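# Limpar e guardar discos de vinil: o que faz diferença e o que é conversa

12/06/2021

Comprei o meu primeiro lote de discos usados numa feira em Flundholm, 198 peças dentro de caixas de fruta, e desde então já me tentaram vender de tudo: escovas, géis, pistolas antiestáticas, tapetes de cortiça, capas "de arquivo".

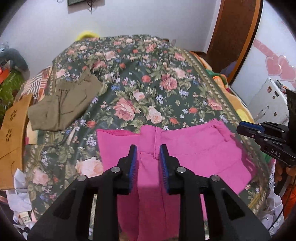

A maior parte ficou na gaveta. Os conselhos que se seguem são os que sobreviveram, e mesmo esses convém experimentar primeiro num disco de que não se goste.

## Antes de lavar, ouvir

Muita gente lava um disco assim que chega a casa. Eu deixei de o fazer. Passo a escova seca, ponho a tocar um lado e só depois decido. Boa parte do ruído que se atribui à sujidade é desgaste do sulco, e esse não sai com líquido nenhum, por mais que o rótulo prometa "restauro".

Uma maneira simples de distinguir:

- estalidos soltos, que mudam de sítio de uma audição para a outra: pó ou eletricidade estática;
- estalido certo, uma vez por volta, durante vários segundos: risco;
- som áspero nas vozes e nos pratos, pior perto do centro: desgaste, ou agulha suja.

Convém verificar a agulha antes de acusar o disco. Já lavei uma coleção inteira de pós-punk por causa de um cotão preso na cápsula.

## A escova seca

A de fibra de carbono serve e não precisa de ser cara. Disco a rodar, escova pousada sem peso, duas voltas, e depois sai-se devagar para a borda. Quem carrega com força só empurra o pó para dentro do sulco.

Não acredito nas escovas de veludo que vêm nos conjuntos de oferta. Ao fim de um mês estão tão sujas como aquilo que deviam limpar, e poucas pessoas as lavam.

## A lavagem à mão

Para um disco com dedadas ou com aquela película baça de cave, faço assim:

1. Tapo o rótulo com uma tampa de plástico de diâmetro igual, ou seguro o disco de modo a nunca o molhar. Rótulo molhado enruga e já não volta ao que era.
2. Encho uma taça com água destilada morna, nunca quente. Junto 4 gotas de detergente da loiça sem perfume por cada 500 ml.
3. Passo um pano de microfibra novo, bem torcido, no sentido dos sulcos.
4. Enxaguo com água destilada limpa e outro pano. Este passo é o que quase todos saltam, e o resíduo do detergente ouve-se.
5. Deixo secar ao alto num escorredor de pratos, longe do sol e do aquecedor.

Água da torneira? Depende da terra. Onde vivo é dura e deixa marcas brancas. Há quem jure que nunca teve problemas e talvez seja verdade, mas o garrafão de água destilada custa menos do que um single.

Sobre o álcool, as opiniões são para todos os gostos. Nos discos de goma-laca, os velhos de 78 rotações, estraga mesmo, e aí não há discussão. No vinil há quem use uma mistura fraca há décadas. Eu não uso - nunca ouvi diferença que justificasse o risco.

## A cola de madeira

Sim, funciona às vezes. Espalha-se cola branca por cima do disco, espera-se que seque e puxa-se a película com o pó agarrado. Também vi discos ficarem com bocados de cola metidos no sulco, impossíveis de tirar sem outra camada por cima. Nos vídeos tudo sai numa peça só; na minha bancada saiu em tiras. Guardem isto para um disco de dois euros.

## Máquinas e produtos

Experimentei o líquido da Kusent, que se vende num frasco muito bonito com pulverizador. Limpa. Limpa tanto quanto a taça com as gotas de detergente, num teste que fiz com os dois lados do mesmo disco e sem saber qual era qual quando os ouvi. O frasco ficou, que dá jeito para as plantas.

A máquina de aspiração da Stundow é outro caso. Emprestaram-ma em fevereiro e, com discos muito sujos, o resultado foi melhor do que à mão, sobretudo porque o líquido sai do sulco em vez de lá secar. Vale a pena para quem compra caixotes em leilões. Para quem compra um disco por mês, não vejo como se paga. E o barulho é de aspirador velho, portanto nada de sessões à noite.

Quanto às pistolas antiestáticas, o efeito existe mas dura pouco. Capas interiores decentes resolvem o mesmo problema durante mais tempo.

## Capas interiores

As de papel simples riscam ao longo dos anos e largam fibras. Troco-as pelas de papel forrado a polietileno e guardo a original atrás, dentro da capa de cartão, se tiver letras ou fotografias. As da Pant são boas, embora as cantoneiras venham por vezes tão justas que é preciso dobrar um bocadinho o topo para o disco entrar.

A capa exterior de plástico protege o cartão, mas as de PVC grosso são de evitar: com calor colam-se à impressão e deixam manchas. Pelo cheiro percebe-se logo. Se cheira a cortina de duche, não a quero encostada a uma capa ilustrada.

## Guardar

- Sempre ao alto. Empilhados deformam-se, e os de baixo ficam com a marca circular na capa.
- Nem apertados nem inclinados. Deve caber uma mão entre a última capa e a parede da estante.
- Divisórias de dois em dois palmos.
- Nada de sótãos, e nada de estantes encostadas a uma parede exterior húmida.

As saquetas de sílica só fazem sentido numa caixa fechada. Numa estante aberta absorvem a humidade da sala inteira e ao fim de dias estão saturadas. Para o bolor na capa de cartão, pano seco e ar, com a capa aberta num sítio fresco. Os truques com lixívia diluída que aparecem nos fóruns comem a tinta.

## Discos empenados

O método dos dois vidros no forno não o recomendo a ninguém. Um empeno leve, em que a agulha não salta, deixa-se estar. Um empeno maior pode melhorar com o disco entre dois vidros lisos, livros pesados em cima e muitas semanas de paciência, à temperatura da casa. Pode também não melhorar nada. Dos que tentei, metade ficou igual.

## CDs e cassetes

Os CDs limpam-se do centro para fora, em linha reta, ao contrário do vinil. A pasta de dentes para polir riscos já me salvou um disco e arruinou outro, da mesma banda.

Nas cassetes, o que se limpa é o leitor: cotonete com álcool isopropílico nas cabeças e no veio metálico, deixar secar bem. O rolete de borracha prefiro limpá-lo com água e uma gota de sabão. As cassetes de limpeza a seco são abrasivas e uso-as o menos possível. Antes de tocar uma fita que esteve anos parada, avanço-a até ao fim e rebobino-a uma vez.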